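Print this article
E-mail this article

Murkberg library basement gives lessons to a pupil with two fingers

MURKBERG, November 17, 2025 — The newest student at the Plernau adult learning center cannot read, has no interest in pottery and needs to see a thing done a few hundred times before it will try. Staff say they have had worse.

The student is a robot arm belonging to Rondside, a small automation company that has rented the basement of the Murkberg library since September. Its coursework is clearing a table: pick up a small item, put it on a tray, go back for the next one. Most four-year-olds can manage this, though few will.

Rondside does not write out the motions in code. People do the chore themselves with a hand-held gripper, a two-fingered tool with a camera on it, and the recordings are used to train the arm. Each run through the task counts as one demonstration. The company said it had collected 1137 of them by the end of last week, which is a lot of table clearing for a basement where everyone still leaves their coffee cups by the sink.

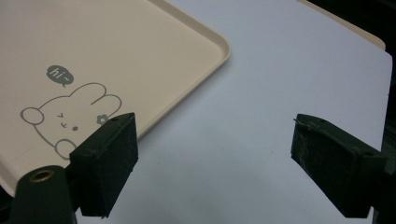
Demonstrators are paid by the session and are asked to work at a normal pace. This is harder than it sounds. New people tend to move like they are defusing something, and the arm, being a faithful learner, picks up the nerves along with the skill. One early version paused over every item for several seconds, apparently out of respect.

Mistakes are kept, within reason. If a demonstrator fumbles a pickup and recovers, the run stays in, so the arm can learn what to do when its own grip slips. If a demonstrator answers the phone, it does not.

For the trickier jobs, such as turning an item over before setting it down, the company uses remote control. An operator sits across the room and steers the arm with a pair of handles while watching a screen. Rondside said those sessions take longer and leave people with sore shoulders, so it has asked for only 200 so far.

The money comes from the Wanigasekara fund, which supports job training in the Plernau district and has been asked, more than once, which of the parties is being trained. The grant papers say both. People who finish 100 demonstrations get a certificate. The arm does not.

A public session is planned at the library, where visitors may try the gripper for themselves. Children are welcome with an adult. Sign-up sheets are at the front desk, next to the pottery ones.

Print this article
E-mail this article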